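How Does a Robot Learn to Do Chores?

A page for young readers, ages 8 to 12
Written by Baoshan Xue

Words to know

Example: one recording of a job, from the start to the end.
Gripper: the hand of a robot. Many grippers have only two fingers.
Operator: the person who moves the robot while it is recording.
Model: a computer program that studies many examples and then tries to do the same job.

Think about the last time you took out the trash. You walked to the bin, you bent down, you took hold of it, and you carried it away. Did you think about each finger? Probably you did not. Your hands have had many years of practice, so they do small things without asking you.

A robot has no such practice. When it is new, it does not know what a bin is. It does not know that the top edge is a good place to hold, or that a bin can fall over if you push it from one side. Somebody has to show it, many times.

In this page I want to tell you how people do the showing.

Why not just write the rules?

In the old way, a programmer writes a list of orders. Move the arm this far. Close the fingers. Lift. This works very well in a factory, where each part arrives in the same place every time.

A home is different. The bin was in the corner yesterday, and today your brother kicked it next to the door. The light changes in the evening. The trash is never the same trash. If the robot has only a list of orders, it will close its fingers in the air, very politely, and lift nothing.

So the people who build home robots use another way. They collect examples, and the computer looks for what is the same in all of them. 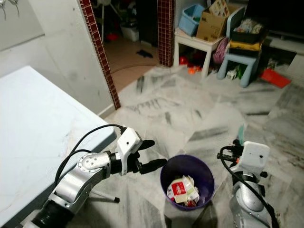 My friend Jianhua Hao works as an operator on a project with the name Tukura. The project collects examples of small home jobs, such as cleaning a table and moving a bin. Jianhua holds two control handles, one for each hand. When he moves his left hand forward, the left arm of the robot goes forward. When he presses with his fingers, the gripper closes. It is a little like a puppet without strings.

While he does this, the computer saves two kinds of things. The first is pictures. Cameras take many of them every second, so they become a video. The second is numbers. Every joint of the arm has a number that tells how much it is bent, like the angle you measure at school with a protractor. The grippers have numbers too, for open and closed.

The pictures say what the robot could see. The numbers say what the robot did. The model needs both of them, and they must match in time. If the pictures are late by even half a second, the model will learn that you close your fingers before you arrive at the bin!

One example, step by step

1. The operator puts the arms in the starting position.
2. A helper puts the objects in their places.
3. The operator starts the recording.
4. The operator does the job, slowly and smoothly.
5. The operator stops the recording.
6. Someone watches the video and decides if it is a good example.

Then they go back to number 1. Jianhua does 15 examples, and after that he takes a rest, drinks some tea and shakes his arms. Tired hands make shaky examples, and a model that studies shaky examples can become a shaky robot.

How many examples are enough? There is no single answer. For the bin job, the Tukura group had 281 examples after the first part of the work. The model could already reach in the correct direction, but often it stopped too early. They continued, and by July they had 2589. You can understand why the operators need patience.

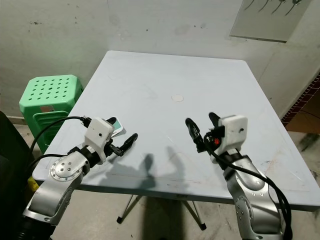 Why does a robot need so many examples when a child needs only a few?
A child already knows a lot about the world before learning a new job. You know that things fall down, that paper is soft and that a table stays where it is. A new model may know very little of this, so the examples have to teach these things also.

Every example should be a little different

Here is a mistake that beginners make. They put the bin in exactly the same place each time and they record the same movement again and again. It looks very tidy. But the model may learn a wrong lesson. It may learn "go to this place on the floor" when we wanted it to learn "go to the bin."

It is the same as studying for a spelling test with only one word. You will be excellent at that word.

For this reason, the helper changes things between recordings. The bin moves a little to the left, or closer, or farther. The lamp is on, then it is off. Sometimes there is more paper inside, sometimes less. Even a messy room is useful, because real rooms are messy and a home robot should not be surprised by this.

What about mistakes?

Not all recordings go well. The fingers can slip. The arm can touch the edge of something. Sometimes the operator sneezes.

If the job fails completely, the recording usually gets a label that says so, and it is kept apart from the good ones. But a small mistake that the operator repairs can be very helpful. Imagine that the gripper misses the edge of the bin, goes back a little and tries again. Now the model has an example of what to do after a miss. If it had only perfect examples, it would not know how to continue when something went wrong.

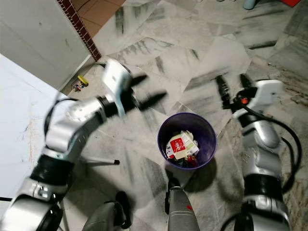

Two grippers and a purple wastebasket with trash inside.

Does the robot understand the job?

This is a difficult question, and grown-ups also argue about it. The model finds patterns. It sees that when the picture looks like this, the arms usually move like that. It does not want a clean room, and it does not feel proud after. But if the patterns are good, the robot can do the job in a room where it has never been before. To test this, the group keeps some situations secret from the model, like a teacher who does not show the test before the test day.

Try it yourself: be the operator

You need 2 people, a paper cup, a soft ball of paper and a scarf.

One person is the robot and closes their eyes under the scarf. Sit at a table. The other person is the operator and stands behind. Put the cup and the paper ball on the table.

First round: the operator uses only words. "Left. More. Stop. Close your fingers." The robot must put the paper ball in the cup.

Second round: the operator gently holds the robot's wrist and guides the hand to do the same job. Do it five times, with the cup always in the same place.

Third round: the robot tries alone, still with the scarf. Now do it one more time, but the operator secretly moves the cup to a new place.

Talk about it together. Which round was faster? What happened when the cup was moved? What would help the robot to find it? Write down your ideas or draw them, and change roles so that both of you have a turn under the scarf.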